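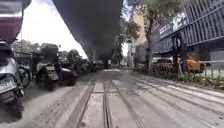
Teaching a sidewalk robot its route by driving it yourself
Posted 2019-01-16
Print this page | E-mail this page
Search this site Enter keywords Go

Okay, so you've got a little wheeled robot, you've got a gamepad, and you want the thing to learn to drive down a real street by copying you. I've been doing this with a Priltetti base on a stretch of Pawłowska, under the overpass, and I've finally got a routine I like enough to write down. It's more driving than programming, which suits me fine!

I'm going to assume you can already drive your robot with the gamepad and see what its camera sees. If you can't do that without the picture stuttering, go fix your wireless first and come back. You can't teach anything while you're steering half a second behind the world.

What I use

The Priltetti base with one wide camera on the front. A cheap gamepad with two thumb sticks. The Jotdale recorder, which saves the camera picture and my stick positions side by side. A laptop in a backpack, a spare battery, and a stop button on a cord around my neck. Don't skip the stop button. I walk along with the robot the whole time, close enough to grab it (it's heavier than it looks, so lift with your knees).

Before you record anything

Walk the route. I mean on foot, no robot, twice. On my street there are parked scooters down the left side, a low planted bed with a railing behind it on the right, and plenty of gray paving in the middle. To me that's one easy straight line. From robot height it's a lot busier, with seams and slabs, and patches of bright sky beside a deep shadow where the deck starts.

Pick your line and stick to it. This was my biggest mistake early on. Some runs I hugged the scooters, some runs I hugged the shrubs, and the trained model split the difference and wandered around like it was looking for its keys. If you're going to keep to the middle, keep to the middle on every run, and only leave it when something is in the way.

Set the exposure by hand if your camera lets you. Mine was hunting every time it went from open sky to shade, and for a moment the picture would go nearly black. I set it for the shade and let the sky blow out. The robot doesn't drive on the sky.

Watch for anything set into the ground, too. Rails and grooves running your way can grab a small wheel. Cross them at a good angle or stay off them, and do it the same way every time, because the model is going to copy whatever you do there.

Recording a run

1. Put the robot at your start mark. I use a paving joint so I can find it again.

2. Start the recorder, count to three, then push the stick. That bit of standing still at the front is handy later when you line things up.

3. Drive smoothly. Small pushes on the stick, held longer. If you jab at it, your robot will learn to jab. I drive with my thumb and finger pinched on the stick like a pencil, and my curves got a lot nicer after I switched.

4. Look at the robot's picture for steering and look up for safety. Never the other way around! If you steer from what your own eyes see, you'll dodge things the camera can't see yet, and the model has no clue why you turned.

5. Come to a full stop at the end mark, wait a beat, stop the recorder.

6. Write one line about the run in a notebook. Mine say things like "good" or "swerved late, toss."

How people fit in

You will meet people, and they come first. When I come up behind someone on foot or in a wheelchair, I slow down a good way back and hang there. If there's a lot of room I go by wide and slow. If there isn't, I just follow. Those slow runs feel like a waste of battery, but they're some of the best ones you'll get — they show the robot that slow is a perfectly good answer.

Keep the gap generous and keep it the same. I picked a gap I'd be comfortable with if it were my grandmother up ahead, and I never go closer than that, even when I'm in a hurry to get home. Things can stick out behind a person, too, like a bag or a hat hung on the back of a chair, so measure your gap from whatever is nearest to you.

And if somebody looks bothered, stop and pull over to the side. You can always throw the run away.
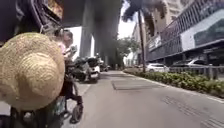
How many runs do I need before it's worth training?

I'd get 82 good ones on a single straight street before the first try. You can train on fewer just to check that your files are in order, but don't judge the driving by it. My first model I didn't hate came from 200 runs, and the one I use now has 231.

Mess it up on purpose

Now for the part I left out for way too long. If every run is perfect, the robot never sees what to do when it has drifted off, so the first time it drifts it keeps right on drifting. You need recovery runs.

Pause the recorder, drive the robot off toward the curb, and point it a little wrong. Start the recorder again and steer gently back to your line. Record only the coming back, never the going off! Do some from the left, some from the right, and some at funny angles. I do four of these for each battery, then go back to plain runs.

Handing over the wheel

When you try the trained model outside, set the top speed to a crawl and keep your thumb on the override. On my Jotdale setup, touching either stick gives control back to me and flags the spot in the recording. Those flagged bits are gold. Add them to the pile, train again, go back out. I spent most of April doing that loop and nothing else, and each round I had to grab the sticks a little less.

If it keeps going wrong in the same spot, don't start fiddling with the training settings. Go look at your own runs from that spot. Nine times out of ten (for me, anyway) I was doing two different things there and hadn't noticed.

One more thing about light. A model taught only on cloudy days can get confused by hard shadow edges, so spread your runs over different weather if you can stand it. I'm planning a second route over in Lamedstead next, with more turns and a worse curb, and I'll put up my notes on corners once I've got some that work.

Print this page | E-mail this page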